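The Warerero gripper had been on the left arm for a week before Tarık Demirtaş would say anything about it. He ran the close-and-hold test 30 times on Monday, wrote the numbers in pencil, and went home. Erhan Ekinci found the sheet in the morning and copied it into the shared file under the heading Left.

The right arm was Erhan's. He had set it up for the Zurier controller and he wanted the Zurier to win, though he never said so. Plunthorpe would buy one controller for the whole line, and whoever had picked it would be asked about it for years.

"Yours drifts," he said.

"Mine drifts the same way every time," Tarık said. "I can fix that in software."

He sent the arm out level over the table and stopped it there.
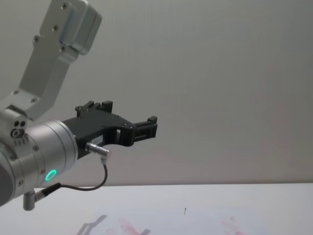 Erhan leaned on the doorpost and waited. The log said 1186 cycles. Tarık typed a new offset, deleted it, and typed a smaller one.

"Blöndal called," Erhan said. "She wants an answer by Saturday."

"She can have one now. Neither."

"She won't take neither."

"Then she should have bought better cable." Tarık pushed his chair back. He had worked for Blöndal at two other companies and knew what she would take. She would take a page with a number at the bottom. She had once turned down a good welding cell over a page with two numbers at the bottom.

They agreed to run both arms together that afternoon, same table, same speed, 100 passes each. Erhan brought his notes and a sandwich. Tarık had no notes. He changed the speed limit on both controllers and made Erhan read the values back to him out loud, left and then right.

"You don't trust me," Erhan said.

"I don't trust the menu. It saves when it feels like it."

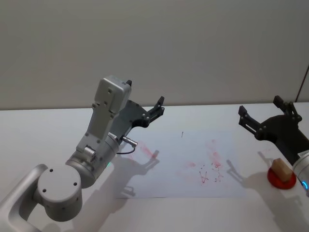
Both arms at the table, the right gripper open by the block.

At pass 7 the Zurier threw a fault and Erhan cleared it without looking up. Tarık saw him do it. He thought about the shared file, and the heading Right, and the column for faults that Erhan had drawn himself with a ruler before they switched to the computer.

"Are you writing that down?" he asked.

Erhan ate the rest of his sandwich first. Then he pulled the keyboard over – slowly, as if it were heavy – and put a one in the column.

"Start it again," he said.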